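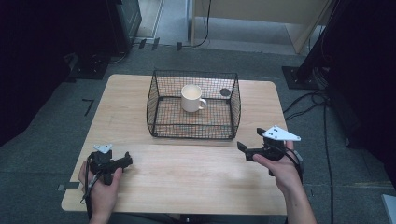
Does a face serum that costs $33 work better than a cheap one? Mostly you pay for the bottle, the scent and the shelf it sits on.

I spent June with Gindon's night serum, the one with the frosted dropper and the waiting list. The leaflet promises "visibly renewed" skin. Renewed compared with what? I asked the company and got back a link to the leaflet.

So I called Urszula Baran, who mixed creams for Rowbotham for six years and now teaches the subject. She read me the ingredients in the order they're printed: water, glycerin, a thickener, then niacinamide a long way down. "Glycerin is lovely stuff," she said. "It's also cheap. If your face feels soft in the morning, I'd thank the glycerin."

My face did feel soft in the morning. It felt just as soft on the left side, where I was using a plain drugstore lotion from Serkel that my sister left in my bathroom. By week two I had to put a sticky note on the mirror to remember which side was which.

Folasade Okafor, a makeup artist who sees a lot of bare skin at bad hours, thinks I'm being mean. She likes the Gindon under foundation and says it doesn't pill. Fair enough. I tried it under mine and she's right, though the lotion didn't pill either once I gave it time to sink in.

Then there's the claim that "6 out of 10 women saw a difference." A difference in what, and after how long? The small print says it was a survey the women filled in at home. I'd see a difference too if someone mailed me a free serum in a box with a ribbon.

I'll finish the bottle. I like the smell, a bit like cucumber and clean towels, and I paid for it. The next one will be the lotion, and my sister wants hers back.

Related
Drondale's brow gel, six weeks later
Hanna Urbańczyk on cutting your own bangs
Who needs a toner?
The mascara that won't come off

Search this site
Enter keyword
Go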